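Extended warranty on a used SUV, worth it or walk away?

Forum > Buying and Selling > Dealers and Finance

tealeaf_wagon
Hi all, first time posting in this section. I'm looking at a used midsize SUV at McPhee out in Clirkdale, one owner, clean history, exactly the color my wife wanted (I had no vote). Price is fair and I was ready to sign, and then the finance guy slid over a sheet for an extended warranty that adds $60 a month to the payment. Says it covers "everything but wear items." The factory powertrain coverage still has a while to run. Do I take it, haggle on it, or tell him no thanks? I have to let them know by Wednesday.

gravelroad_pete
No thanks. Put the sixty bucks in a savings account every month and you're the warranty company. I've bought five used cars in my life and never once paid for one of those plans.

Mandla Botha
Pete, that works great until the touchscreen dies in month three and you've got $180 saved up. I used to be on Pete's side and then the air suspension went on mine. The plan paid for all of it minus the deductible. I'm not saying buy the dealer's one, but don't laugh it off either. These newer cars have so many modules in them.

gravelroad_pete
So don't buy one with air suspension lol

tealeaf_wagon
It's on regular springs, thank goodness. It does have the big screen and the blind spot stuff though, and the panoramic roof, and that's what worries me. He also said the price is only good if I roll it into the loan today, which rubbed me the wrong way.

Zodwa Engelbrecht
That "only today" line is sales talk. I worked the desk at a dealership in Birnside for a while and you can nearly always add a plan later, as long as the factory coverage hasn't run out. Ask him for the full contract, the whole booklet and not the glossy sheet. Look for these words: "exclusionary" (good, it lists what's NOT covered) versus "named component" (if your part isn't on the list, tough luck). And ask who is behind it. If it's a third party, call them yourself and ask where you're allowed to get the car fixed.

Also, the price is negotiable! There's a lot of room in those things. I've seen them come down by a third just because the customer stood up.

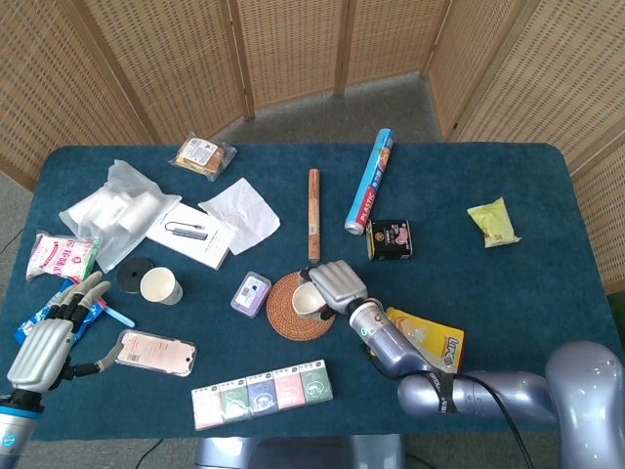 Phone on the felt table, wicker screens behind.

tealeaf_wagon
Zodwa, thank you, this is so helpful. I called and asked for the booklet and he's emailing it over. The deductible is $200 per visit, by the way. He hadn't mentioned that part.

Mandla Botha
Per visit or per repair? Big difference. Mine is per visit, so I save up my complaints and bring it in with a list.

koncombe_kev
Check for your credit union too. Mine here in Koncombe sells a plan to members and it was way cheaper than the dealer's quote, same kind of coverage. You do have to ask, they don't advertise it much.

gravelroad_pete
Still a no from me. Get an independent shop to look it over before you sign. I paid $521 for a water pump last year and that's the worst bill I've had in 10 years.

Zodwa Engelbrecht
Agree with Pete on the inspection, disagree on the rest. A water pump isn't a panoramic roof.

tealeaf_wagon
Update: it says per visit, and it's named component, and the roof motor isn't on the list. Neither is the screen. So I told him no on the plan and yes on the car, inspection is booked for tomorrow morning. Going to call the credit union at lunch. Kev, did yours need the car to be under a certain mileage?

koncombe_kev
Yep, there was a cutoff but I don't remember the number. Have the odometer reading handy when you call, it's the first thing they asked me.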